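Zosari upper body: left hand drops grip force when pushing a wheelchair

Forum > Mobile manipulation > Faults and safety

vlopes
Posted 14:10

Mock ward at our Sutcombe site. Task is a two-handed wheelchair push. On three runs in July the left hand lost grip force partway across the room while the right held. The chair then yawed left, towards the bed. No contact with anyone, but the base kept driving for 800 ms before the stop came in. Log shows fault 2305 on the left wrist, nothing on the right.

Head camera view with both hands on the handles:

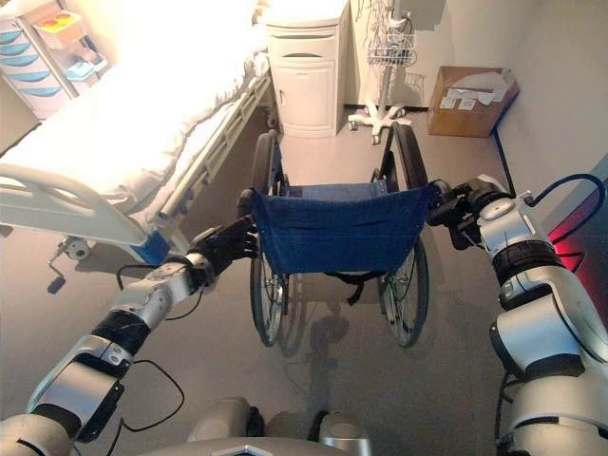

Start position, both hands closed on the push handles, bed to the left.

Firmware is current. Swapping the left hand for a spare made no difference.

reinaldo_b
Posted 14:32

2305 is a bus timeout on ours, not a grip fault. Check the cable on the left arm. It loops along the side and on our unit it was pulling on the connector at full reach. Reseated it, added slack, fault gone.

W_Cavalcanti
Posted 15:05

Disagree. A timeout should freeze the hand at its last position, and hers is opening. I would look at the thermal limit on the finger motors. Ours derates after 500 seconds of continuous hold.

vlopes
Posted 15:21

Longest hold was under a minute, so not thermal. Timeout behaviour is a parameter. Ours was set to release.

reinaldo_b
Posted 15:26

Then that's your fault right there. One hand releasing while the base drives is the worst option available.

smb_dirnitz
Posted 16:48

Separate point: whichever of you is right, 800 ms is too long. Tie the base enable to both wrists and don't route it through the planner. Please don't put a person in the chair until that's done.

vlopes
Posted 18:02

Connector was half out. Reseated, timeout set to hold, 3000 cycles on the bench tonight. Base interlock is still open.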